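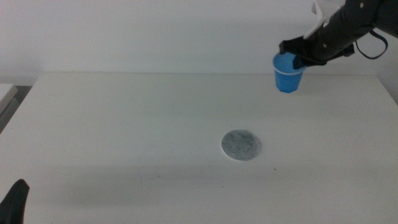

The coaster arrived before the table did, and for two weeks it lived on the floor, where it looked like something a larger animal had left behind.

"Every glass deserves a home," said the card from Drekano. My wife read this aloud, then read the receipt aloud, in the same voice.

The table, when it came, was white. It was so white that we ate standing at the sink until February. I owned one blue plastic cup, left over from a picnic, and my wife owned 18 wedding glasses that had never been out of their box. The coaster was plainly meant for the glasses. The cup had no stem, no history and a faint taste of lemonade, and I drank from it every night.

"You'll mark it," she said.

"The coaster?"

"The table. The coaster's there to be marked."

"It cost 40 dollars."

She considered this. After that I held the cup over the sink, and the coaster sat in the middle of the table with nothing on it, gray and speckled and expensive.

Her mother came for supper. She took the blue cup off the drainer, filled it to the brim and put it down on the bare white table, an inch from the coaster. Then she moved the coaster closer and set her bread on it.

"Nice little plate," she said.

We opened the glasses the next evening. Two were chipped.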